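Visit to the Tzanetos finishing works, Skoltdale
September 2019

The works sits at the north end of Skoltdale, behind the old grain sidings. It finishes and refinishes case furniture for the contract trade, mainly hotels and boarding schools, and does no joinery of its own beyond repairs. Bodies arrive assembled, in the white or with an old coating to be removed. Our group of six was met at the goods door by Pirjo Ikonen, who runs the coating side, and we were given safety glasses and shoe covers before going in.

Receiving and conditioning

Incoming pieces are tagged and held in a conditioning room until the moisture content of the wood is between 7 and 9 percent. Readings are taken with a pin meter on an inside face, usually the back of a drawer rail. Pieces outside the range stay where they are. The room is held at 68 degrees F and 45 percent relative humidity, logged on a paper chart recorder that is older than the building's present roof. We asked about moving to a digital logger. Ikonen said the chart can be read from the doorway and the ink is cheap.

Stripping

Old coatings are softened with a benzyl alcohol gel under plastic film, then scraped with plastic blades. The works stopped dip stripping in June, when the last tank was drained. Dipping was faster but raised the grain and loosened hide glue joints, and the rework on chairs had become a steady cost. Scrapings go into lidded steel drums. There was a noticeable smell at the bench, less than I expected, and the local extraction was pulling well at the hood edge.

Sanding

Flat work goes through a wide-belt machine at 120 and then 150 grit. Moldings and legs are done by hand with foam-backed abrasive. Sharada Kandasamy showed us the inspection step that follows, done with a raking lamp at a low angle in an otherwise dark bay. Cross-grain scratches that cannot be found in daylight are plain under the lamp. She marks them with chalk and the piece goes back one station. Her view is that most stain complaints are sanding faults.

Staining and topcoat

The standard dark finish is built from a dye stain, a washcoat, a pigmented wiping stain and 2 coats of precatalyzed lacquer. The spray line can take 380 pieces in a week when the colors are not changed, and far fewer when they are. A color change means a full flush of lines and guns. Film thickness is checked wet with a comb gauge.
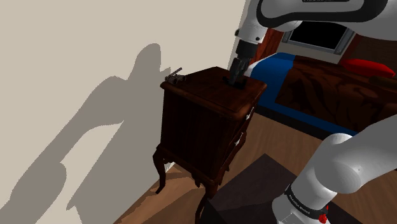 Edges were the subject of the longest discussion. Lacquer draws back from a sharp arris as it dries, and the thin film there is the first to wear through. Berhanu Hailu, who handles returns, wants a minimum radius on every exposed edge. A bedside piece with a rounded, molded edge to the top, such as the dark brown nightstand on curved legs, gives the film something to hold to, although a top that projects beyond the body still takes the knocks. Wiping stain also collects in the hollows of a molding, and the surplus has to be brushed out before it sets. On reddish browns the surplus dries nearly black and is difficult to lift later without disturbing the washcoat.

Testing

The test room is a converted office. Coated panels get a crosshatch adhesion test, a hot cup test and a rub test of 1000 double strokes with a damp felt pad. Hailu keeps the failed panels on a rack with the batch number on the back of each. The most common failure is whitening under the hot cup, which he puts down to lacquer applied on humid days before the booth air was dried.

Practical notes

Parking is on the gravel by the sidings. The floor in the spray area is grated and unsuitable for narrow heels. The tour lasted two and a half hours, including coffee. Rafia Malik has the solvent handling sheets and will send copies on request. The next visit is to the Clutell veneer store, where we have asked to see the flitch numbering system.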